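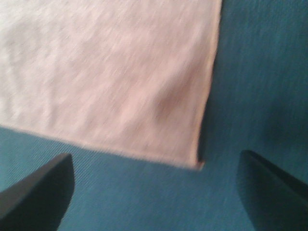
Can a two-finger gripper built in a home workshop fold a towel?
A gripper of this kind is able to fold a small towel, provided that the cloth lies on a surface with enough grip to hold the far side still while the near side is lifted. Most of the effort goes into finding an edge and closing on a single layer.

Killumside Shared Workshop
Home Robotics, Unit 2: Handling Cloth
Instructor: Mwanaisha Were
Bench supervisor: Erick Ndung'u

2.1 Purpose of the unit
Unit 1 dealt with rigid parts. A wooden block keeps its shape when it is gripped, and its position can be described by a few numbers. A towel changes shape each time it is touched. Participants will assemble the Tanui arm, fit the fingers, and prepare a work surface on which cloth can be picked up and folded.

2.2 The work surface
Cover the bench with a heavy woven fabric and pull it flat before clamping the edges. A bare tabletop is not suitable. Fingertips that reach slightly too low will strike a hard top and may trip the motor protection. Fabric gives a little under the tip and allows the finger to slide beneath a hem.

Dark fabric is preferred for light-colored towels, as the outline is easier to separate in the camera view. Lint should be removed with a brush at the start of each session.

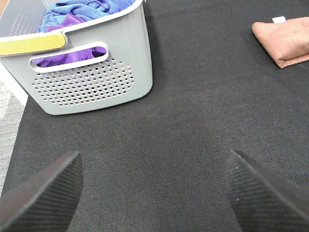
The reach of the arm must be checked before any cloth is handled. Move the wrist slowly to each corner of the work area with the motors at low speed. The arm should arrive at every corner with the elbow still bent. If it does not, move the base 40 mm closer to the bench and repeat the check.

2.3 Fingers and closing force
Ribbed fingers hold cloth better than smooth ones. The ribs should run across the face of the finger. Set the Plevar controller to a closing limit of 15 percent and raise it in small steps until a single layer no longer slips. Record the final value in the build log.

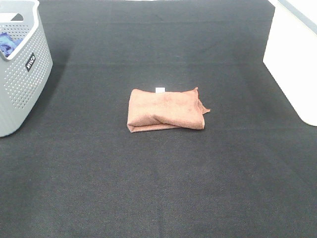 A second camera, fixed to the bench or to a stand, is required in addition to the one at the wrist. The wrist camera gives detail near the fingertips but loses the wider layout as the arm descends. Both cameras should be started from the same script so that their recordings share one clock. Tumaini Okoth's wiring sheet lists the correct ports.

2.4 Starting position
Each trial begins with the fingers open and well clear of the cloth.

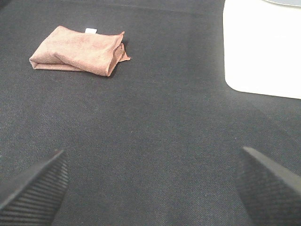
Figure 4. Folded cloth with the gripper open. The small white tag is at the top edge.

Save the arm position under the name "start" and return to it after every trial. A trial that begins from any other position is to be marked as void.

2.5 Work to be submitted
Build log, including the final closing limit and the base position.
Recordings from both cameras for one complete fold.
A short statement of any trial marked as void.

Logs are due at the Wednesday session. Questions on the controller should be directed to Ji-hoon Kong.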